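Czarnecka, guide d'installation et d'entretien de la table de jeu « petite boutique »

3. Préparer le plateau

Vous voilà avec une table montée et bien d'aplomb, le plus pénible est derrière vous ! Il reste à soigner le plateau en bois clair, et nous vous conseillons de prendre votre temps, car une surface bien préparée vous évitera bien des soucis quand les billets et les petites boîtes seront de sortie.

3.1 Dépoussiérez le plateau avec un chiffon doux, toujours dans le sens du fil du bois (on le repère très bien en se penchant un peu, à la lumière du jour).

3.2 Passez ensuite un chiffon à peine humide, puis essuyez aussitôt. Laissez reposer 55 minutes avant d'y poser quoi que ce soit, surtout du papier.

Attention : n'employez ni éponge abrasive ni produit à base d'alcool. Le bois clair marque vite, et les taches pâles ne partent qu'au ponçage.

3.3 Faites le tour des bords noirs du bout des doigts. Si vous sentez un jeu, resserrez les vis avec la clé de 4 fournie dans le sachet Ganwood, sans forcer.

3.4 Sortez la boîte transparente, le gobelet à couvercle et les billets pliés, puis disposez-les sur le bois sans trop chercher l'alignement. Les billets peuvent rester éparpillés, c'est même plus agréable pour commencer une partie.

Le bois clair et sa bordure noire, puis le plateau garni :

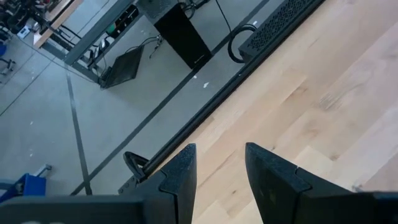
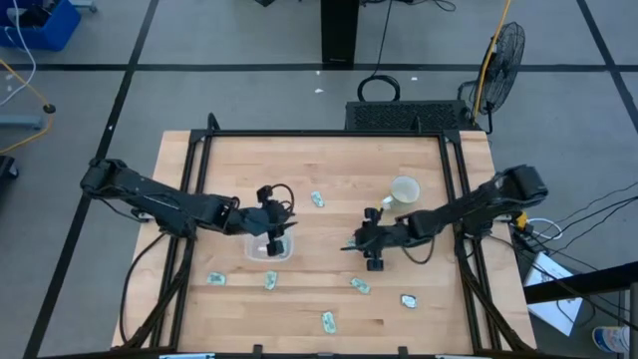 4. Ranger les billets et les accessoires

4.1 Ramassez d'abord les billets, en les gardant pliés. Glissez-les dans la boîte transparente, à plat si possible, et n'appuyez pas dessus pour en faire tenir davantage.

4.2 Vérifiez que le gobelet est bien sec à l'intérieur avant de remettre son couvercle. Un reste d'humidité, et l'odeur s'installe pour de bon (Oleksandra Lysenko, qui a relu ce guide avec beaucoup de patience, tenait à ce que ce soit écrit).

4.3 Rangez le tout à l'abri du soleil. Les billets en papier jaunissent derrière une vitre, et le plastique finit par se voiler.

Remarque : pour recommander des billets, indiquez la référence 813 au service Sellarov. Les anciens modèles, vendus jusqu'en juin, se plient de la même façon et vous pouvez tout à fait les mélanger aux nouveaux.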